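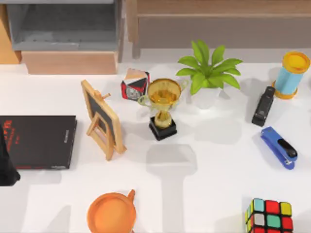 So we finally did it. After two summers of me sending my husband links at midnight, there is a hot tub on our back patio, and I'm writing this with pruney fingers and zero regrets (okay, one regret, I'll get to it).

We went with the Kiani from Gultavow. I'd also been looking hard at the Zanley, which has a lounger seat, but I'm five foot two and every time I tried a lounger in the showroom I floated right out of it! Jaruwan Chuensuk, who sold us ours, let me climb into every dry model on the floor with my shoes off and never once looked at her watch. If you're short, do that. Sit in the thing before you buy it.

The Kiani holds 1,220 liters and seats five, or four if you like your friends but not that much. Filling it with our sad garden hose took most of a Saturday-type afternoon, the kind where you keep wandering out to check and it's still only up to the footwell. Then it had to heat, so we didn't get in until the next night. I set it to 100 degrees and my husband keeps sneaking it up when I'm not looking.

Now the regret. We skipped the cover lifter to save money, and the cover is a beast. Two weeks of wrestling it and I caved and ordered the Prokix one, $549 with the bracket kit. Should have just put it on the original order back in June and had the delivery guys bolt it on.

Water care has been easier than I feared. I test it every couple of days, add what the strip tells me to add, and rinse the filter with the hose on weekends. We did get some foam after my sister's kids were in, which I'm blaming on sunscreen.

Next up is a step with a handrail for my mom, who comes to stay in 8 days and has already packed two swimsuits.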